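**Is the Delteo portable worth 700 for someone who only writes?**

Posted by Vlasta Vrabec

The local shop, Ó Briain, has a Delteo on the counter marked at 700 and the chap there swears it will do everything my old desktop does. The leaflet says "all-day battery" and "1,000 programs ready to run". I write letters, do the parish newsletter and keep one spreadsheet. I've been told that sort of thing before and ended up with a paperweight. Has anyone used one for longer than a demo? And will it drive a bigger screen, or is that an extra?

**Jianguo Bai**

I've had mine since August. "All day" must mean a short day, as I get four hours with the brightness turned down. The 1,000 programs are mostly trial versions, and you'll spend an evening removing them. I kept two.

It will run a bigger screen, but the socket is an odd shape and the lead isn't in the box. Ó Briain wanted 40 for one. I paid 30 elsewhere and it's worked so far. Ask them to plug it into a monitor in front of you before you hand over any money. If they say the display model "isn't set up for that", draw your own conclusions.
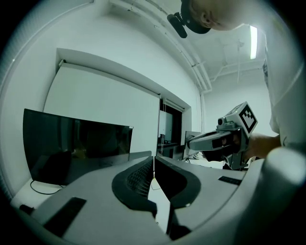

The keyboard is decent, I'll give it that. The hinge I don't trust. For a newsletter and one spreadsheet I can't see what you'd gain over the desktop you've got, unless you need to carry it about. What's wrong with the old one?

**flurneck_fan**

get an Evberg, way better. my cousin has one

**Vlasta Vrabec**

Thanks Jianguo. Nothing wrong with the old one except that it's slow to start and the fan rattles. I asked about the lead and was told it was "usually included", so I asked to see inside a box and he had to go and find the manager.

flurneck_fan, better at what? The Evberg I looked at had half the storage and the same leaflet with a different name on it.

**Jianguo Bai**

Clean the fan first. Costs you nothing.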